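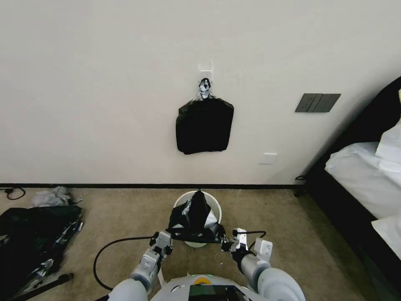

Slide 1. Bin liner job, both grippers on the bag near the rim.

Leave this one up while people find their seats. Say hello, say thanks to Ostby for lending us the hall, then get going, because I overran badly in July.

So, I want to talk about house rules for robots in bedrooms. Dull title, I know! But at Vileo we'd written 60 rules before we let anything near a guest room, and I doubt anyone on the team could have recited five of them. We threw most of them out. What's left fits on one sheet of paper and I'll go through the bits that people argue with.

Rule one is the floor. Look at the left side of the slide: crumpled black stuff, a heap of whitish plastic, a little coil of cable by the skirting board. Our rule says anything soft or loose on the carpet gets noted before the arms move. You don't have to clear it all (real bedrooms are messy, and we want to work in real bedrooms) but you do have to write it down. The robot's own cables count as well. There's one looping right down on to the carpet by the left arm, and people always forget those.

Ask: who here has a cable rule? Wait for hands.

Rule two, grip the bag and leave the bin alone. Thin plastic tears if you pull from one side, so we ask for two grippers, opposite sides, close to the rim, and a slow lift. If either one slips, stop and start again. The Dultereck people let theirs carry on with one hand and we had a proper row about it over lunch. I still think they're wrong, but it's a friendly disagreement.

Rule three is bedding. Point to the bed on the right. Nothing that has touched a bin touches sheets until it's been wiped. Ayele put this in their cleaning guide before we did and I've pinched the wording, with permission. It's the one rule guests ask about, and the one I'd keep if you made me drop the rest.

(If short of time, skip to the log sheet.)

Rule four, write down the failures. We did 100 bag changes for the first review and almost all the useful notes came from the bad ones. "Bag tore" is no good to me. Tell me which side, and what the other arm was doing.

Next slide is the log sheet. Paper copies are by the door, take 2 if you're sharing with a colleague.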